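Storkstead Kitchen Appliance Wattage List

README for version 2

What this is

A table of 593 small kitchen appliances with the wattage printed on the rating plate and the wattage measured at the wall. Most rows come from home cooks who own a plug-in meter. The rest were copied from the old Keskin list, and I trust those less.

Why I doubt the printed numbers

Makers print a figure that covers the worst case, or the best-selling case, and the label seldom says which. A toaster is simple enough: wires get hot, the number is close. Toaster ovens are messier. The element cycles on and off, so a peak reading tells you very little about what a batch of cookies costs to bake. People quote the peak anyway. I have left the peak column in after many requests, but please stop multiplying it by the hours.
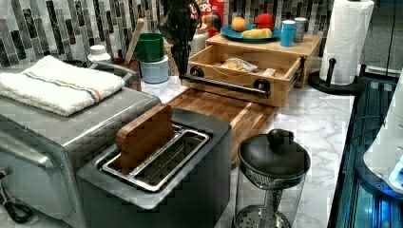
Files

appliances.csv: one row per appliance
readings.csv: one row per reading, joined on appliance_id
keskin_import.csv: the old list, untouched, typos included

Columns that cause trouble

plate_watts: copied from the label. If the label gives a range, the higher end goes here.
peak_watts: highest value the meter showed. Cheap meters miss short spikes.
idle_watts: plugged in and doing nothing. Anything under 2 is noise on most home meters, so ignore the people claiming their kettle is bleeding them dry.
source: "home", "keskin" or "tulitz". The Tulitz rows were all taken with one meter and agree with each other nicely. Agreement is cheap when every reading shares the same error.

Known problems

Toasters and kettles are overcounted. Bread machines barely appear.
Line voltage is missing from 300 rows. Without it you can't compare two heaters fairly.
The Fomness converter rounds to the nearest 100 unless you turn that off. Several blog posts were built on the rounded file. I would not cite them.

Adding a reading

Send the plate wattage, the meter model, the voltage and how long you ran it. "Seems efficient" is not a reading.

License

Free to use with credit. No promise that any of it is right.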